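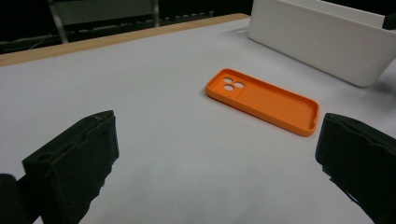 An orange phone case on the work table, seen between the open fingers of the hand-held gripper.

Handheld grasping study: first results from the phone case task

The manipulation group at Warrier has finished the first stage of its study on picking up thin, flexible objects. The work looks at how much a robot can learn from demonstrations recorded with a hand-held gripper, and in particular whether it matters how varied the starting positions are. An internal report went round on 2026-07-08 and the main points are given below.

Phone cases were picked for the first stage for practical reasons. They are cheap, they come in bright colours that stand out against a white table, and they are awkward to hold. A case lying with its open side up has a low rim and not much else to get hold of. If the fingers close too high they slide over the lip, and if they close too hard the side walls bend inwards and the case can spring out. Earlier work in the group used wooden blocks and mugs, which forgive a good deal more.

The demonstrations were recorded in March by Ashwin Devadiga and two students. Each one starts with the gripper open above the table and ends with the case set down in its target position. The group collected 124 demonstrations in all and split them into two sets of equal size. In the first set the case always started at the same angle, with small changes in position. In the second it was turned to a new angle before every recording. Both sets were then used to train the same policy, a version of the Movine model that the group has been using since last year. Nothing else was changed between the two, and training took the same number of steps.

Testing was done on the fixed arm in the Elton laboratory, fitted with the same fingers and pads as the hand-held tool. Each policy was given 30 attempts, with the case placed at angles drawn from a list that neither policy had been trained on. An attempt counted as a success if the case was lifted clear of the table and held for 5 seconds. 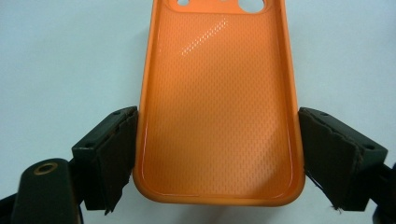 The policy trained on varied angles succeeded in 20 of its attempts. The one trained on a single angle did well when the case happened to lie close to the angle it knew, and poorly otherwise. Its usual mistake was to come down with the fingers in the old direction and close on a corner. The report gives the full breakdown by angle in its second table.

The failures of the better policy were of a different kind. Most of them came at the moment of closing, when one finger touched the case first and pushed it across the table before the other arrived. People recording demonstrations deal with this by shifting the wrist slightly, and they do it without thinking. The movement is small, and the group suspects that much of it is lost when the recordings are smoothed before training. Devadiga has gone back to the raw recordings to check, and a version trained on less heavily smoothed data is being prepared.

There was also a question about the pads. The soft lining on the fingers helps with smooth plastic, but it wears, and the group did not keep a record of when pads were changed during the recording period. It is possible that some of the difference between early and late demonstrations comes from this. Pad changes will be written in the log from now on, together with the date and the name of the person who made them.

The second stage will keep the phone cases and add two further objects, a folded cloth and a shallow plastic lid. It will also test whether the varied set can be made smaller without harming the results, as recording is still the slowest part of the work. The Barkine site has offered the use of its arm for the repeat tests, so that the policy can be tried under different lighting and on a table of a different height.

Staff who would like to record demonstrations for the second stage should contact Ashwin Devadiga. No experience with the gripper is needed, and a short practice session is given before recording starts. The report, the trained policies and the list of test angles are on the group's shared drive. The raw recordings are too large to keep there and can be copied on request.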